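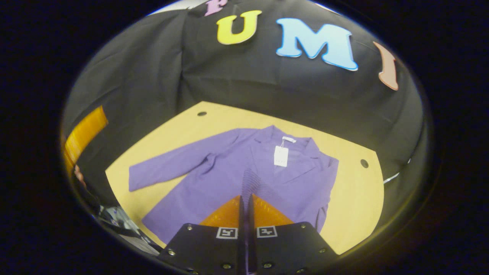
Unit 4: Folding and Packing Tailored Garments

Course notes, Garment Care and Storage
Instructor: Nilmini Liyanage
Lab supervisor: Zlatko Hodžić

4.1 Scope

This unit covers blazers, suit jackets and other blazer-style garments with long sleeves. Knitwear and shirts were covered in Unit 3. Coats with a full lining and a weight above the limit in Table 2 of the course reader are left to Unit 6.

A tailored jacket differs from a shirt in three respects that affect folding. The collar and lapels are shaped and hold a roll line. The shoulders may contain padding, which does not lie flat. The sleeves are set at an angle to the body and are usually cut in two pieces, so a sleeve has a natural forward bend.

4.2 Laying out

Spread the jacket on a clean, flat surface with the collar pointing away from you. The jacket in the opening picture is laid with the collar toward the backdrop. Keep the garment clear of any cable-hole covers in the tabletop; their rims can catch a loose thread or a button shank.

Empty all pockets. Fasten nothing at this stage. Smooth the body from the center back outward with the flat of the hand, then straighten each sleeve from the shoulder seam down to the cuff. Do not pull on the hem to remove wrinkles.

4.3 Method A: flat fold

1. Place the jacket face down with the collar up.
2. Fold the left sleeve across the back along the shoulder seam. The cuff should point toward the hem.
3. Repeat with the right sleeve. The sleeves may overlap.
4. Fold each side inward by the same amount until the folded width is that of the template (Prestik board, narrow side).
5. Bring the hem up to the base of the collar in one fold. For jackets longer than 70 cm from collar seam to hem, use two folds.
6. Turn the garment over and set the lapels by hand.

4.4 Method B: inside-out shoulder fold

Used for suitcases and for storage longer than one month.

1. Hold the jacket upright by the shoulders, front facing you.
2. Turn the left shoulder inside out. The sleeve stays inside the body.
3. Tuck the right shoulder, not turned, into the left.
4. Align the lapels and the front edges. The lining is now outside.
5. Lay the jacket down and fold once across the waist over a roll of tissue.

4.5 Fold loss

Fold loss is the difference between the width of the folded packet at the collar end and at the hem end, in millimeters. Measure with the packet at rest and without pressing. A value up to 40 mm is accepted for Method A. Higher values normally indicate uneven side folds in step 4. Padded shoulders are measured below the pad.

4.6 Lab exercise

Work in pairs. Each pair folds one jacket by both methods and records the folded width, the folded length and the fold loss on sheet 152. Tissue is in the Sikder cabinet, second drawer. Return jackets to the rail on shaped hangers, top button closed.

Reading for next unit: Mavromatis, chapter on interlinings, up to the section on steam.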